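Kit poignets et mains Morkura pour humanoïde - montage, réglage, entretien

Réf. 706 | Fabricant : Morkura | Distribution et atelier : Stollorside
Disponible : la paire, ou côté gauche / côté droit séparément

Voilà un kit que nous aimons vraiment beaucoup à l'atelier ! La paire Morkura réunit deux mains à plusieurs doigts, les deux interfaces de poignet, les faisceaux et la visserie, et elle se monte sur le châssis Drurncombe sans reprise d'usinage. Nous l'installons, nous la réglons, nous la démontons pour la nettoyer, et nous y trouvons encore du plaisir au bout de plusieurs saisons. Cette page s'adresse à ceux qui vont s'en occuper au quotidien.

Contenu du carton

Deux mains, gauche et droite
Deux interfaces de poignet avec joint
Deux faisceaux de 145 cm, connecteur verrouillable
Un jeu de vis de rechange
Un tube de graisse Akbulut pour les articulations
La notice de réglage (français, anglais)

Montage sur les avant-bras

Robot hors tension, suspendu à son portique, les deux bras pendants. On commence par le côté gauche, dont le faisceau est le plus pénible à passer. La boucle de câble au poignet doit rester souple : pliez le poignet à fond dans les deux sens avant de serrer quoi que ce soit, et si le câble tire, redonnez du mou du côté de l'avant-bras. Les vis de l'interface se serrent en croix, en deux passes. Ne mettez pas de frein-filet à la première installation, vous les ressortirez sans doute une fois après le réglage.

Repérez bien les étiquettes de poignet avant de brancher. Les deux interfaces se ressemblent énormément et le connecteur entre aussi bien d'un côté que de l'autre (nous l'avons tous fait au moins une fois).

Réglage de la prise à deux mains

C'est notre moment préféré. On sort une bouteille de boisson du commerce, bouchon vissé, et on demande aux deux mains de la tenir ensemble : une sous le goulot, l'autre à la base. Le plastique strié pardonne peu, il se déforme dès que la consigne est trop forte et il glisse dès qu'elle est trop faible.
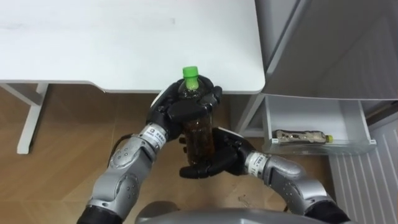
Partez d'une consigne de fermeture de 700 sur l'échelle du contrôleur pour la main haute, puis descendez par petits pas tant que la bouteille ne pivote pas. La main basse travaille autrement : elle porte, elle ne serre presque pas. Réglez-la en second, toujours, et notez les deux valeurs dans la fiche du robot, même provisoires. Quand le poids change de main, un léger basculement est normal. Un à-coup ne l'est pas, et il vient presque toujours du zéro des doigts, à refaire main ouverte, paume vers le haut.

Pensez à refaire l'essai avec une bouteille bien entamée. Le liquide bouge davantage, le centre de gravité se promène, et un réglage qui semblait parfait se met à chercher sa position. Ce sont dix minutes très bien employées.

Réglage de l'approche à une main

Une fois la prise à deux mains stable, passez à l'approche bras tendu, vers un objet debout au coin d'un plan de travail. Le bras est alors dans sa position la moins flatteuse : tout le jeu accumulé de l'épaule au poignet se retrouve au bout des doigts. Si vous devez vérifier l'interface, c'est dans cette posture qu'il faut le faire. Doigts écartés, vitesse réduite, on avance jusqu'à entourer l'objet sans le toucher, puis on ferme.
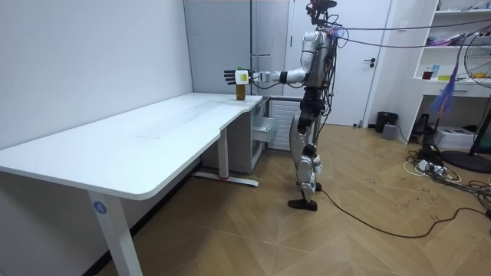 Un décalage latéral constant se corrige dans l'offset du poignet. Un décalage qui varie d'un essai à l'autre indique plutôt une vis d'interface à reprendre. Les élingues du portique gardent leur léger mou pendant toute la manœuvre : trop tendues, elles soulagent les jambes et faussent la posture, donc le réglage. Côté sol, laissez assez de longueur aux câbles pour que le robot puisse reculer d'un pas.

Entretien courant

Chiffon doux à peine humide sur les doigts après chaque séance avec des boissons. Le thé sucré colle, et une phalange collante fausse le zéro.
Graisse Akbulut aux articulations toutes les 4 semaines, une noisette par main, pas plus.
Contrôle visuel de la boucle de câble aux deux poignets. Gaine blanchie ou marquée : on change le faisceau.
Resserrage des interfaces après la première semaine, cette fois avec frein-filet.

Pièces et réparation

Doigts, gaines, joints et faisceaux sont vendus à l'unité, et c'est une des choses que nous apprécions le plus chez Morkura : un doigt se remplace sur l'établi, sans renvoyer la main complète. Pour un moteur de paume, envoyez-nous la main seule, interface démontée, avec la fiche de réglage. L'atelier Stollorside ferme deux semaines en septembre - les mains reçues avant la fermeture sont traitées en premier à la reprise.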